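4. Setting up and looking after the simulated cell

4.1 Why the cell needs upkeep at all

A simulated arm has no grease to dry out and no cables to chafe, and when we began we gave its upkeep very little thought. That changed quickly! The Limemeck cell has one arm, one parallel-jaw gripper with two fingers, and one wrist camera, and over the life of the project it drifted out of adjustment in ways that felt very familiar to those of us who came from real hardware. Offsets were edited for one experiment and never put back. A finger model was swapped for a lighter one with its origin in a different place. Each change was small, and together they were enough to spoil a run. We describe the setup in full in this section, including the service routine we now follow, in the hope that other groups can copy it or improve on it.

4.2 Frames and mounting

The cell is built in a scene tool we call Mevo, which holds the arm, the work surface and the surroundings as separate files. The order of assembly matters more than we expected. The arm base is placed first and locked. The flange, the gripper base and the fingers follow, each one defined only relative to its parent. The wrist camera comes last and is a child of the flange. In our first version it was a child of the gripper base, and every time somebody adjusted the gripper the camera moved with it by the same amount, so the fault could not be seen in the camera view at all. We lost most of May to this.

With the camera on the flange, a shifted gripper shows up as shifted fingers, and this gives us a very cheap health check. The fingers should enter the view from the bottom, with the gripper base visible between and below them, and their outlines should fall on a stored template. The template is kept for one finger opening only, the service opening, and the cell refuses to run the check at any other.

4.3 The background problem

The check compares edges, so it depends on what lies behind the fingers. On a plain gray floor it works beautifully. We wanted it to work everywhere, and the surroundings in our training scenes are anything but plain: tile, planks, gravel, brick and several kinds of stone, swapped between episodes. Stone masonry was the one that taught us most. It has strong edges of its own at every joint, the joints run in all directions once the surface is tilted, and the darker blocks come close in value to the dark sides of the fingers. If the check could survive masonry, we reasoned, it could survive the rest of the library.

We therefore moved the arm to a steep oblique pose for servicing. The tilt squeezes the stones on the far side into thin diagonal strips and leaves the near ones broad, so a single view tests the finger outlines against both fine and coarse texture. It also brings the end of the surface into view, where the renderer returns plain black. Figure 4 is a wrist view of this sort, with the fingers apart.

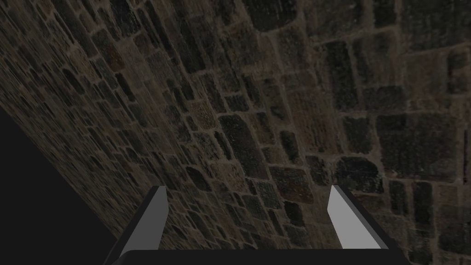 Figure 4. Rendered wrist view against irregular stone masonry. The light gray inner faces of the fingers separate clearly from the stone; the black outer side of the left finger nearly merges with the empty region at lower left.

The figure shows the main difficulty better than any table could. The inner faces are smooth and bright, and an edge detector picks them out with no trouble even where a pale mortar joint passes close by. The outer side of the left finger is another matter. Toward the bottom it is black next to black, and no amount of tuning will find a border there. Our early check scored all edges equally and so reported a faulty left finger at this pose again and again, when the mounting was perfectly good.

The repair was pleasingly simple. We now weight the inner faces and the squared-off tip heavily, give the flat top edge of the gripper base a middle weight, and ignore the outer sides altogether. A second term looks at texture inside the template: the inner faces carry only a faint gradient, so any strong grain found there means the template has slid off the finger and onto stone. This second term was suggested by Charoen Kaewmanee during a long debugging session, and it has since become our favorite part of the whole check.

4.4 Results of the check

We ran the revised check on 1,191 rendered views, drawn from every background in the library. In 206 of these we had offset the gripper on purpose, by small shifts and small turns. The check flagged 195 of the 206. The misses were all turns about the axis of the flange, and all were smaller than the ones that upset grasping in our later trials. We were delighted with this, given that the whole thing runs on one view and needs no markers, targets or extra sensors in the cell.

4.5 Service routine

The cell is serviced before each batch of training and after any edit to the arm or gripper files. The routine takes 10 minutes, nearly all of it rendering time:

Load the cell with the arm at rest and confirm that every part still has the parent listed in the setup file. Open the fingers to the service opening. Move to the oblique pose over masonry and run the check, then repeat over the plain floor. If both pass, write the result to the log and release the cell for use. If masonry fails and the floor passes, suspect the lighting file before touching the gripper - a dimmed lamp lowers the contrast of the inner faces long before it bothers anything else. If both fail, restore the gripper file from the last good entry and start again.

We advise strongly against nudging offsets by hand until the check goes green. We did this twice, and both times the error we had hidden came back during grasping, where it took far longer to find. Restoring the file is dull but fast.

One part of the routine is still open. The template must be redrawn when the finger shape changes, and at present this is done by eye on the plain floor. We have a draft script that projects the finger model into the camera and draws the template from that, and it already agrees with the hand-drawn version for the current fingers. Section 5 uses the hand-drawn template throughout.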